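How We're Teaching a Robot Hand to Do Chores

Hi! I help run the Berer robot club, and every February a bunch of kids ask me the same question: how do you teach a robot to do something? I always start answering and then the bell rings. So I'm writing the whole thing down, and you can read it as slowly or as quickly as you want.

First, a word about our team. We're called Filovix. (We picked the name by pulling letters out of a hat, and it took four tries to get something we could say out loud.) This year our project is a robot named Briem. Briem is one arm bolted to a table, and right now its whole job is to learn little household chores, like picking up a spoon or pushing a button.

You might think we just tell the robot what to do. Pick up the spoon, Briem! The trouble is that a robot has no idea what "pick up" means. It doesn't know what a spoon is either. Think about how you learned to tie your shoes. Did somebody hand you a page of instructions? Probably not. Somebody sat next to you and did it slowly, and you watched, and then you made a terrible knot, and then a less terrible one.

Robots can learn that way too. It's called learning from demonstration, which is a fancy way of saying "watch me do it."

The tool we use for showing is a gripper you hold in your hand. A gripper is like a hand with only two fingers. Try it yourself: tuck in everything except your thumb and your pointer finger, and go get a pencil. Easy? Now try to open a bag of chips. See what I mean! When you hold our gripper, you can only do what two fingers can do, so everything you show Briem is something Briem could do too.

There's a camera riding on the gripper, and it looks out past the fingers. While you do the chore, the camera records. Each time through is called a demo. After you finish one, you put everything back in a new spot and do it again, and again, and yes, again.

How many times? Well, we planned on 300 demos for spoons and 300 for our other chore, the power strip. Then somebody wanted to add a few more with the lights turned down, and we ended up with 631. My arm was tired for a week.

Why so many? Say you only ever saw one dog in your life, and it was a big brown one. Then a tiny white dog walks by. Would you know it was a dog? Maybe not! Computers have that problem much worse than you do. If Briem only sees a spoon in one corner of the table, it gets confused when the spoon is in the middle. So we keep moving things.

The power strip is my favorite one to work on, and it's harder than the spoon. A spoon is just one thing, but a power strip has sockets and other little parts all over the top, and the robot has to work out which bit you care about.
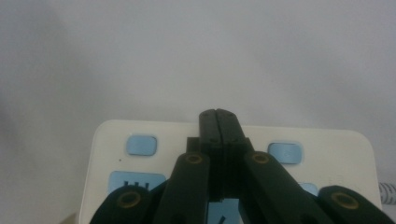 It also has to get lined up. If you miss a spoon by the width of your fingernail, you'll still get the spoon. Miss a slot by that much and you just bump into plastic. When I do these demos I go slowly, get the fingers over the strip, and stop to check before I go any farther. The little ones in our club call this "parking."

(Big important note: please don't go poking things into outlets or power strips at home! Ask a grown-up before you touch anything that plugs in.)

Once we have our demos, a computer looks through all of them over and over and hunts for patterns. That part is called training. Then we load what it learned into Briem and cross our fingers. The first spoon test went so badly that the spoon ended up on the floor and Briem closed its gripper on nothing at all, very proudly. We all clapped anyway.

If you want to try a version of this with no robot, grab a pair of kitchen tongs and a friend. Your friend is the robot. Show them a chore using only the tongs, no talking allowed, and then let them copy you. Move everything around and see if they can still do it. We play this at the Sellar library too, and the hardest chore so far is putting a sock on a water bottle.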